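Print this page
E-mail this page

Ronard adds perforated basket to Vernon kitchen storage range

May 2022

Ronard has extended its Vernon range of kitchen storage with a rectangular plastic basket for plates, bowls and mugs. The basket is supplied to shops and letting agents from this month and replaces the wire rack sold under the Vernon name until last October.

The new model has rounded corners and rows of perforations in the sides and floor. Water drains through the floor, so the basket can be used beside the sink and then moved to a shelf or cupboard with its contents in place. It is moulded in one piece and has no feet, clips or separate tray. Ronard recommends a maximum load of 6 kg and washing by hand at up to 70 °C.

The basket was developed with Thiele, which makes the mould and carries out load testing. Test pieces were filled and emptied 4,000 times with mixed tableware before the design was released. The wall height was reduced after early trials, as plates with wavy or scalloped rims were catching on the upper edge when lifted out.

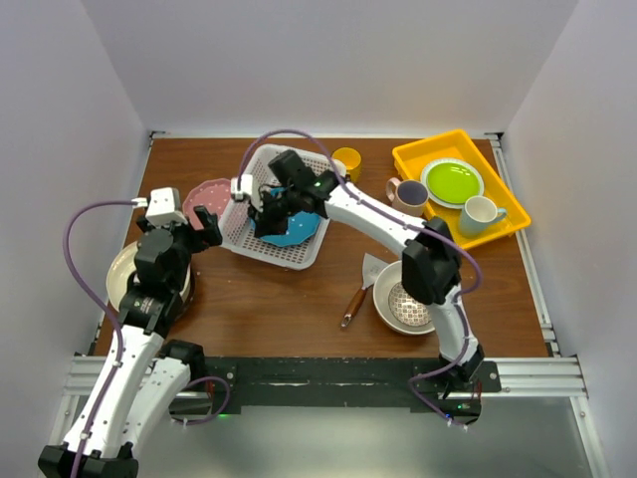
Plates may be laid flat or stood on edge. Mugs should be placed last, upside down, at the corners. Heavy pans should be stored separately.

The Vernon basket is sold singly and in cartons of six. Existing orders for the wire rack will be met from stock. The matching Niro shelf liner, cut to the same footprint, will follow in October.

Ronard supplies storage and cleaning products to 166 shops.

Print this page
E-mail this page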